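### 3.2 Falls, scrapes and the rides families kept quiet about

When we began talking to families in Dellside and Wanport, we had expected that most of what we heard about childhood cycling injuries would come from the larger accidents, the ones that end in a plaster cast and a story told every Christmas. Those stories did come, and we were glad of them, but they were a small part of what people wanted to tell us. Far more of the 358 ride diaries dwell on grazed knees, a bent brake lever, a chin bumped on the handlebars, or a child coming home rather slowly and going straight upstairs.

We asked parents to fill in the diary on the evening of each ride, and we asked the children to add their own line underneath if they felt like it. The two accounts often differ in ways we found very telling (and now and then rather touching). A parent writes "fell off near the shops, fine"; the child writes half a page about the ramp, who built it, and how high it was. In Wanport, where the old railway path gives a good 900 metres of smooth, gently sloping tarmac, speed comes up again and again. In Dellside the streets are steeper and more broken up, and it is kerbs, drain covers and loose gravel that fill the pages.

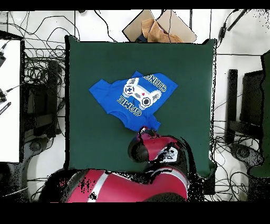 **Figure 4.** Child's blue T-shirt with a game controller print and the word "GAME", partially folded on a dark green mat.

Helmets deserve a word of their own. Nearly every family owned one that fitted, and nearly every parent believed it was worn. The children were franker with us, and several of the older ones explained quite patiently that a helmet was for going to school and a cap was for going to the skate bowl. Georgiev, in an earlier study of the same age group, put this sort of thing down to pressure from friends. We would not disagree, though our diaries suggest that heat and plain forgetfulness play a larger part than we had supposed, particularly among children under 11.

We also looked at what happened after a fall. Most children were back on the bicycle within 9 days, and many on the same afternoon. Those who stayed away longer had not always been the worst hurt. Quite often the bicycle itself was waiting for a repair, and in November, with the evenings dark by teatime, a buckled wheel could easily be left until spring. Section 3.3 takes up the question of repairs and who in the household does them.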